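Workshop log > Olent > Bench chores > 16 Sep 2018

16 Sep 2018

Olent, run 123. Quiet building, got the cell to myself all day. Logged 3594 s of arm time before I packed it in, would have been more but for the restart after lunch (left arm, base joint, same complaint as in January, cleared itself on power cycle, still no idea).

What I was after: can it clear a bench that somebody has actualy worked at. Not blocks on a clean board. The Inthorpe lot keep asking for an answer in one line, "can it tidy up or can't it", and I keep sending them a page. So today just ordinary stuff. Toolbox at the back. Tape. Wiring with the connectors still on. The flat black shiny things everyone hates.

Started with the reach check. Toolbox wants to be further forward than you'd think. With it near the back the left arm is long and straight-ish and has very little left for turning the wrist, so it comes down on things from one angle and if that angle's wrong it's wrong. Moved on without shifting the box. Point is that people put toolboxes where they like.

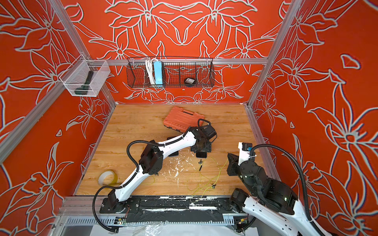 Tape first, it was nearest. Tape on its edge is a nice easy grasp from above IF the fingers come down across the width. Planner likes to come in along it, which pushes it, and a roll rolls. Had to stop it twice before it went off the front. Third go I forced the approach by hand and it picked up fine. That's cheating, have marked it as assisted in the sheet. When it's lying flat you lose the nice grasp altogether and it has to pinch the rim, which it does slowly but does.

Note that a five year old picks up tape without looking at it. Wrote this in the last entry as well I think.

Wires. Ugh. The yellow stuff is thin, light and springy and the wood under it is nearly the same brightness, plus the bench is covered in old white paint splashes which the segmenter is very keen on. Had it going for a splash at least as often as for a wire. Gripper closes on bare wood, reports nothing held, opens, goes back to the same splash. Charming to watch for a minute. Put in a rule that it can't try the same spot more than twice running, so now it alternates between two splashes.

Should sand the top. Then again every workshop bench I've ever used looks like this or worse, and if we sand it we've made the problem easier and learnt nothing. Leave it.

What did help: go for the connectors, not the wire. They're small but they're black and they have some thickness, so the camera finds them and the fingers have something to close on. Lift by the connector, wire follows. It follows along with everything else it is tangled up in, of course. Vomier's method (lift, little shake, wait, look again) works a bit better than I was rude enough to say it would. Slow though. The wait is most of it.

Did a proper set on the wires, 20 tries, one lead to be picked out and laid in the box. Three went in clean. The rest a mixture of: dropped on the way, brought half the tangle, caught on the rail, gave up. The rail one is a nuisance. Anything that hangs over the front edge gets itself round the black rail and then the arm pulls, and I have to be on the stop button. Need a force limit on the lift that is lower than the one on carry. Easy, five minutes, haven't done it.

Two hands next. The idea is one holds and the other sorts. Apaza's two-arm code has improved a lot, have to say. Before the summer it kept both arms so far apart they might as well have been in different rooms, now it will let them get properly close in before it slows down. Nervous watching. The hoses are what I worry about more than the grippers, they loop out a fair way and the collision model has no hoses in it at all. As far as the software knows they don't exist. 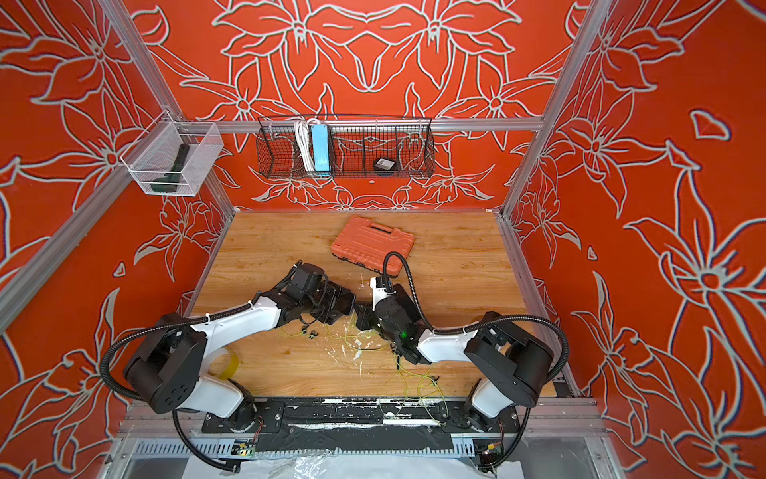

Both grippers in at the middle of the table, toolbox behind.

Things noticed with both arms working:

- hand over mid air fine with stiff things, hopeless with wire. The taking hand closes on where the wire was
- holding hand gets in the way of the camera. Sorting hand then can't see what it's sorting. Wrist camera fills in sometimes
- when both want the middle, left waits. Always left. Might be only the order in the config, check
- orange toolbox against the orange-red walls: no trouble at all, which surprised me. The flowers on the walls no trouble either. I'd have bet money on the lilies upsetting it. What upsets it is white paint on wood
- lid. Didn't try to have it open the lid. I know. Next time

Flat black stuff. This is the one I'd show the Inthorpe people if I could only show one thing. Big glossy panel flat on the wood. Nothing to get hold of unless you get a fingertip under an edge, and finding the edge is not simple when the surface is a mirror. The wrist camera comes down close and what it gets back is cable sleeve, bracket, bits of our own arm. Depth off the top of it is rubbish. It says there's a hole in the bench with a robot in it.

So vision says hole, gripper is told there's an object there, and the planner tries to please both. Best behaviour I got was by ignoring depth inside the outline completely and going only by where the wood stops. The wood side is good, the grain and the splashes give it plenty to hold on to (first time today I've been glad of the paint). The fabric side is worse.

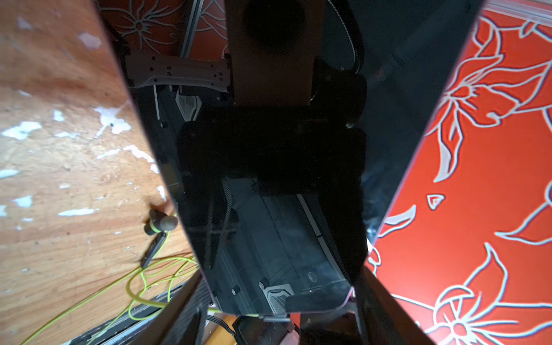

Then slide to the edge of the table and pinch, which is what a person does with a credit card on a counter. Slide works. Scratches the panel a bit, or it may have been scratched already, should have looked before I started. Pinch at the edge works when there's enough overhang and the rail isn't in the way, and on this bench the rail is along the front, so the only good edge is the wrong one. Ended up nudging it into the box side and using that as a stop while one finger went under. Ugly, got it up. Did it again straight after with the same settings and it didn't get it up. So.

Suction cup would do this in a second. I know. But then it wants a tool change for every second object and you've got a factory again, not a thing that tidies.

For the one line answer: stiff lumps yes, flat things on a good day, wiring no. Tidying to a standard where I'd stop doing it myself, no. It took most of an hour of arm time to do badly what I did at the end in the time it took the kettle to boil. Though it did do it without me touching it for long bits, and in January it could not have done any of the wire at all, so there's that. Somebody will ask about washing up. Please don't let anybody promise washing up.

One more thing on speed. Most of the time goes on looking, hardly any on moving. Arms sit there. If we could look while moving we'd halve it, but the wrist picture smears at anything above crawl. Shorter exposure means brighter light, brighter light means the shiny panel gets worse. Round we go.

To do
- force limit on lift (do it FIRST)
- hoses into the collision model, even as fat sausages
- left-waits thing, look at config
- mask the paint splashes? or train on them. Prefer train
- lid
- write panel trick up properly for Vomier, with the setings
- ask Apaza if hand over can aim below the connector and close slowly
- power strip is still hanging in the back basket, wants a better home

Logs copied to the shared drive, folder named by run number. Sheet filled in except for the last set, my writing on the paper copy is unreadable from try 12 on, will redo from the recordings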